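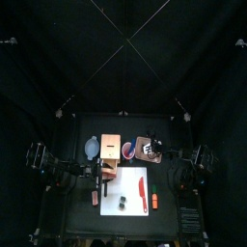

Where a Repeat Begins: Tracing Print Ownership in Small-Label Streetwear

14 Apr 2025

An all-over print is sold by the yard and judged by the square foot. A buyer looks at a chest panel, decides whether it works, and rarely asks where the drawing came from. For a small label, that question has become a routine part of production, and the paperwork that answers it is now a job of its own.

Hitside, a label that makes short-sleeve button-ups, camp shirts and lined jackets, keeps an archive of 156 prints. Most began as ink or gouache on paper. A smaller group was bought outright from textile studios, and a few were licensed for a fixed number of seasons. Those three sources carry different rights, and the label's first archive did not separate them. Files were named by season and color. A designer who pulled an old floral for a new colorway had no quick way to tell whether the label owned it.

The problem came up during preparation of the spring line. A palm and fan motif had been redrawn at a larger scale and sent for strike-offs, the short test runs a mill prints before committing to full yardage. The mill, Curnik, asks for a signed statement of origin with each new screen set. The statement could not be completed. The original file had no invoice attached, and the license folder for that year listed two palm prints under nearly the same title.

Production stopped on that style while the record was rebuilt. The motif proved to be licensed, with a term that had ended two seasons earlier. It was dropped, and a stripe already in the archive took its place.

The archive was reorganized after that. Each print now has a single record with five fields: source, date of acquisition, form of rights, term, and permitted changes. The last field matters more than it first appears to. A studio may sell a design with full rights to recolor and rescale, or it may hold back the right to combine it with other artwork. A print placed behind a logo can fall outside the terms even when the print itself is paid for.

Shojaei, a textile studio that sells both exclusive and shared designs, prints the form of rights on the selvage of every paper sample. An exclusive design is withdrawn from the studio's books on sale. A shared design stays in them, and two labels may show it in the same season. Neither has copied the other, though a reader comparing product photos would have reason to think so. Shared designs cost less, and labels that use them usually change the ground color and the repeat size.

Repeat size is also where comparison tends to go wrong. Two prints that match motif for motif can differ in how the tile is built. In a straight repeat, the tile sits directly beside and below itself. In a half-drop, each column shifts down by half the tile height. A traced copy often keeps the motifs and loses the structure, and the seams show up as faint lines or crowded spots where edges were patched. Checking requires a flat piece of cloth larger than one full repeat. A product photo seldom shows that much, particularly on a garment with a front placket and a pocket.

Age adds another difficulty. Playing cards, matchbooks, seed packets and trade labels are common reference material. Some of that artwork is free to use and some is not, and the date on the object does not settle the matter. A modern reprint may contain new drawing that has its own protection. Hitside's rule is to record the edition used as reference and keep a scan of it with the finished art.

The records are kept in Sorovlow, a database built for sample rooms, which stores the layered art file beside the paperwork. A print with an empty field cannot be released to the mill. Of the archive as it stood, 38 prints are still locked for this reason. Fourteen of them predate 2000 and came in with a purchased box of croquis, sold without invoices. The label is writing to the studios whose stamps appear on the backs. Until replies come in, those sheets stay in the flat file and off the line plan.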